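Linen and Towel Folding: Gallery
Compiled by Esther Rweyemamu
2012-04-15

This page belongs to the Manau household notes and covers flat folding on a bed. The method applies to towels, fleece throws and other soft pieces with a square or nearly square outline. Fitted sheets are covered on the Kinyua page.
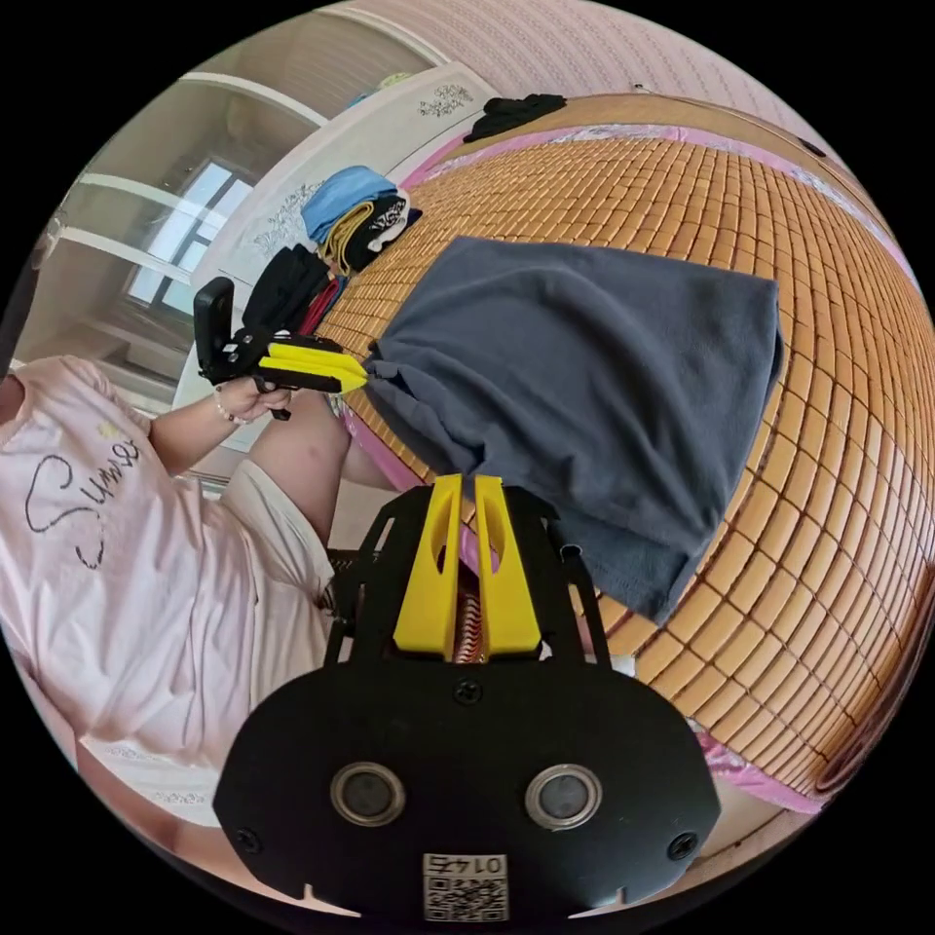 Dark gray cloth, soft and fleece-like. Upper portion spread flat over the bed, lower part hanging over the edge of the mattress. One corner is held at the left, with creases gathering at the hold.

Notes on the position shown

A mattress gives a larger work surface than most tables, but it is soft, and a cloth pressed into it will pick up wrinkles. Smooth from the center outward with light pressure.

An overhang pulls on the flat portion. Lift the lower edge by both corners and bring it onto the bed before making the first fold -- lifting by one corner skews the square.

Creases near a held corner are cleared by moving the corner away from the center of the cloth, along the diagonal. Shaking is not required for fleece.

Fold sequence: in half, edge to edge; in half again, across the first fold; then in thirds if the shelf is narrow. Standard shelf depth in these notes is 12 inches. Thick pieces stop at the second fold.

Storage: folded edge to the front, heavier pieces at the bottom. The shelf list was last revised in December.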